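How to run a small robot arm demo at your open day

I've run the arm table at the Tevelis open day in Mulwood for a few years now, and people keep emailing to ask how we set it up. So I've written it all down, boring bits included!

Start with the table. We use a dark one, as pale plastic shows up beautifully on it, and the arm goes right at the near edge so visitors can stand on the other three sides. Clamp everything before the doors open. Then run your cables back toward the base and give each joint a good bit of slack (I pulled a servo plug out mid-demo in my first year, in front of a whole Scout group).

Next, swing the arm through its full reach by hand with the power off. If a wire goes tight anywhere, re-route it now.

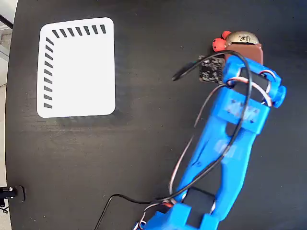 Blue printed links, black servos and a fair old tangle of cable.

Now pick something fun to move. Blocks are fine for testing, but kids want a character. Put it in a shallow basket with a low rim, well inside the arm's reach, and mark the basket's spot underneath with a bit of masking tape so you can put it back after some little hand has shifted it.

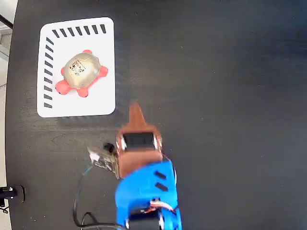
Turtle in the basket, gripper just off the corner.

Keep your speed down to 60 per cent of whatever you use at home. It looks smoother and gives you time to talk. I do a 13 minute session, then a break to let the servos cool, and I start again on the hour.

On Saturday we had 400 visitors through by lunch, so do bring a spare servo, a hex key set and a thermos. The Hondcombe crew next door ran out of tea by ten and I've never been so popular.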